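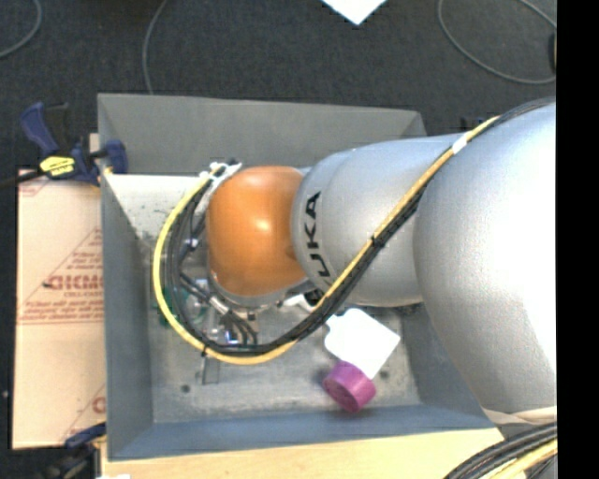 How often does the Lernberg softener need new salt?
Check the level every 2 weeks and refill when the salt drops below the line marked MIN.

4.2 Refilling the salt tank

1. Turn the bypass lever to SERVICE.
2. Lift the lid and break up any crust with a plastic rod.
3. Pour in tablet salt up to the MAX line. Do not use rock salt.
4. Close the lid and return the lever to RUN.
5. Press and hold REGEN until the display shows 13.

Note: The cycle uses household water pressure — do not run the washing machine until the display clears.

Caution: Never add salt while a cycle is in progress. Brine may overflow into the valve housing.

If code 678 appears, the float is stuck. See section 6.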